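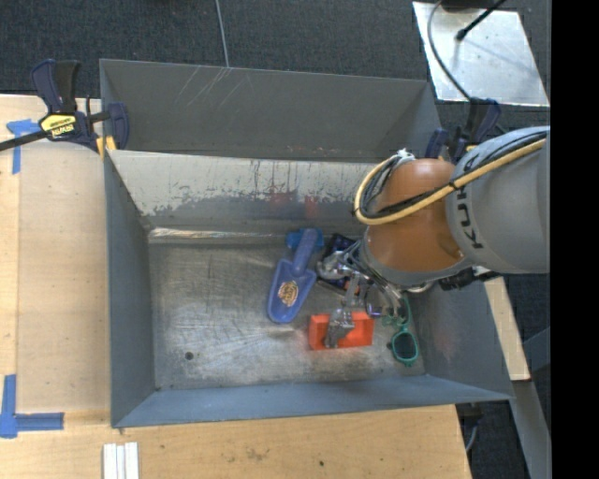 Fig. 7. Grey metal bin with a worn bare-metal floor, small items gathered to one side.

Section 2: Sorting your bits and bobs before you set up the shed

Right, before you put a single Urnar shelf bracket on the wall, tip everything out and sort it. I skipped this the first time and spent a whole arvo hunting for the little cam bolts (they were in my gumboot, don't ask). A metal bin or an old roasting tray does the job nicely.

You'll need: the Urnar wall kit, a couple of bins, a marker, masking tape and a cuppa.

1. Put your bins on something solid at waist height. Mine live on the workbench by the roller door.

2. Empty the fixings bag into the first bin. Go slowly, the small washers bounce!

3. Pull out the long coach screws and put them in the second bin. These hold the rails to the studs and you want them kept well away from the short ones, which look nearly the same colour once you're tired.

4. Check the bag label. It should read 2913 for the standard kit. If yours has a different number, ring the shop before you go any further. I got mine from Rivadeneira Hardware and Zulema Quezada on the trade counter swapped a wrong bag for me in five minutes flat.

5. Tape and label each lot. "Rails", "brackets" and "mystery" is my system, and mystery gets smaller as you go.

6. Mark your first rail line at 189 centimetres from the floor. I'm on the short side, so drop it a bit if you can't reach the top shelf without a step.

Note: The older Wuratero rails fit these brackets too, but the slots are tighter and you'll want a rubber mallet handy.

Caution: Metal bins can have sharp rims. Run a bit of tape around the edge if the kids are helping, and wear gloves when you're scooping out screws.

Caution: Don't drill until you've found the studs and checked for wiring. My power point runs straight up the wall right where I'd planned the second rail, so I shifted the whole lot along.

Once the rail line's marked, head to Section 3 for drilling.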